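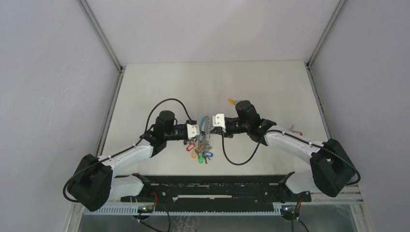 Schlüssel mit bunten Anhängern auf weißem Tisch.

Kolumne | Alltag & Ordnung

Farbe ist die Ausrede der Leute, die nicht beschriften wollen. Ich gehöre dazu. An meinem Haken hängen 12 Schlüssel mit Plastikanhängern, und jede Farbe hatte im Mai noch eine Bedeutung. Rot war der Keller. Oder das Rad.

Mein Nachbar Erick Lukumay hält das für ein Charakterproblem. Er schreibt auf jeden Anhänger ein Wort – mit Kugelschreiber, in Druckbuchstaben, leserlich. Einbrecher, wende ich ein, freuen sich über so viel Service. Er fragt dann, wann ich zuletzt in meinem Keller war.

Trotzdem bleibe ich dabei: Ein Schlüsselbund darf ein wenig schweigen. Nur zwei der Schlüssel müsste ich wohl einmal wegwerfen. Sie passen nirgends, tragen aber die schönsten Farben.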